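Kosta produce cell: setup and upkeep notes

Hello, and welcome! Hanna Moroz and I look after the Kosta cell, and these are the notes we wish we'd had when we started. Power up with both arms lowered, then home the left hand before the right gripper (the other order trips the wrist check, and you'll be starting over). Look along the cables every morning for rubbing near the joints. Wrist bolts get checked every 20 sessions, and please write it in the log! Questions go to Orysia Pavliuk.

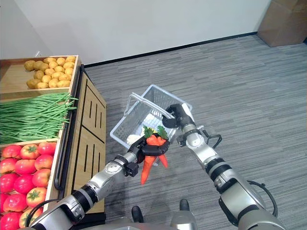

Left hand on the carrots, right gripper holding the basket rim, by the produce stand.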